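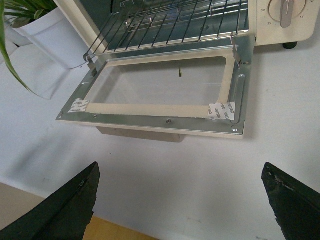

The man who runs data gathering at Troltell would like it known that he does not use the word "teach." His company does, on its website and in large type, and he has asked them to stop.

"We record," he says. "A person drives the arm, the arm opens a toaster oven, and we save what the cameras saw and what the joints did. Then we do it again. Whether anything gets learned is a separate question, and it's answered by other people, usually in November, usually with a slide."

I had come to Troltell expecting to be sold something. The firm collects demonstrations of kitchen chores for companies that want their robots to pick up household work by example, and the business is growing at a rate that made me suspicious before I got through the door. The pitch is simple enough: show a machine enough ovens and it will work out ovens. I asked him whether he believed it.

"I believe it about this oven," he said.

The current job, known in the building as Min, calls for 400 good recordings of small appliance tasks at each station. Door open, door closed, rack out, rack in, timer turned. An operator sits a few feet away with a pair of hand controllers and works through a list. A good operator gets through 35 recordings in a shift. A new one might manage 20, and a fair share of those get thrown out.

Thrown out by whom? He looked a little pained. "By the operator, first. Then by a reviewer, who watches at double speed. That's the part I'd be asking about if I were you."

So I asked. The reviewers work from a written standard that has been through seven versions. The first said that a recording was good if the task was completed. That let in a great many doors that had been shoved, bumped or caught on the third try. A later version asked for "natural motion," and the reviewers split down the middle over what that meant for a machine with two fingers.

"You have one person who thinks a pause is hesitation and another who thinks it's care," he said. "Both of them are labeling. The model gets the average of two opinions and we call it ground truth."

An operator who joined us on her break was less gloomy, though not by much. She came to the job from hotel kitchens and has been driving arms for most of a year. The wrist camera, she told me, is what she watches, because from where she sits she can't judge the gap between the fingers and a door.

"A rack is all thin bright lines," she said. "You think you're lined up and you're a rod over. With your own hand you'd feel that. I get a picture and a guess."

I wondered whether her guesses were what the customer was paying for. She laughed and said she tried not to think about it on a Monday.

Both of them brought up variety before I could. Every proposal in this business promises it. In practice the ovens get moved a few inches, a plant is shifted, the lights are changed, and the list starts over. Ostov, a rival outfit, advertises recordings from real homes. He has looked at some of them and thinks they are better than his in one way and worse in most others.

"Real homes have crumbs and bad light, and I want that. But their operators get tired and start doing everything the same way. You can put the arm in a hundred kitchens, and if it's the same lazy reach every time you've bought one example and a lot of wallpaper."

Troltell's own answer is a tool called Pradumen, which scores each new recording by how much it differs from the ones already saved. I asked what it makes of a mistake. There was a longish silence.

"It loves them," he said. "A fumble is very different from everything else. We've had to put a person back in to check."

That person is, of course, another reviewer, working from the same standard.

I put it to him that the whole arrangement rests on the patience of a few people at desks and that nothing I had been shown proved the recordings were worth what they cost. He didn't argue. What would change his mind, he said, is a test on an oven that none of his operators had ever touched, run by someone with no stake in the result - and he has asked two customers for exactly that. One said it was interesting. The other ordered more recordings.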